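# Chapter 6: Buying Demonstration Data as a Service

A company that wants a robot to handle cloth must first obtain examples of cloth being handled. Few buyers can produce these examples on their own. In recent years a small market has grown up to supply them, and this chapter examines one offer in that market, the Odera hand-held kit sold by Zonura.

The kit is offered in two forms. A buyer may lease the grippers and train its own staff, or may order finished recordings from Zonura by task. The second form is the more common. A standard order covers 200 completed demonstrations of a single task, delivered with a written record of the objects used. The case company in this chapter, Flostier, placed one such order for towel folding in October.

A person performs each task with a gripper held in either hand, so that the motions recorded are limited to those a two-gripper robot could also make. Towels are a frequent first order. They are cheap and easily replaced, yet the corners must be gripped with some care.

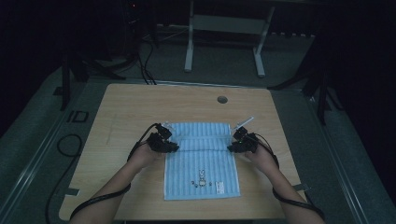

## 6.1 What the Buyer Receives

Flostier's first delivery contained 57 recordings, of which its reviewers accepted 40. The contract required Zonura to replace the remainder at no charge - a term that proved more valuable than the discount Flostier had first requested.

Section 6.2 sets out the acceptance rules in full. Readers should note how the two parties defined a finished fold, and who was entitled to decide when they disagreed.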